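Dullden Street Neighbors, minutes, 12 February 2018

Hi all, Kimie Takagi here with the notes again. We met in the back room at Pilletti and got going late because I had the key and forgot I had the key. Sorry! Last month's minutes were approved with one fix (it's Vörös Lane, with the dots).

Block party first. We're doing it in July, same stretch of street as last year, and the city form is mine to fill out. The permit costs $114 and we voted to pay it out of the bake sale money — no one was against. 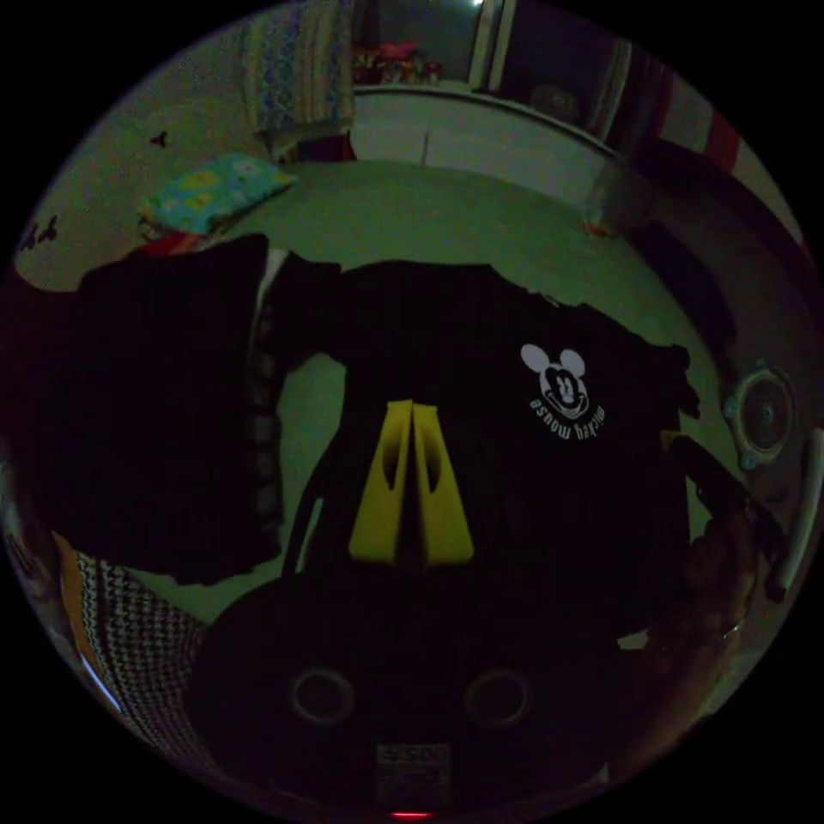 Shirts took up most of the evening, as usual. The Drustosmont print shop quoted us $300 for 40 of them, one color of ink, and we said yes. Then came the long argument about what color the shirts should be. I was all for black, like the Mickey Mouse T-shirt on the floor in the photo, but a few people think it's way too hot for summer (fair point, I do sweat through mine). We settled on light blue for adults and left kids' sizes for next time.

Parking on Vörös Lane: still bad. I'll write to the city again and ask for up to 2 loading spots near the corner.

Also, whoever took home the big coffee urn, please bring it back, we need it for the bake sale. Next meeting is at Pilletti again, and I'm bringing the lemon bars.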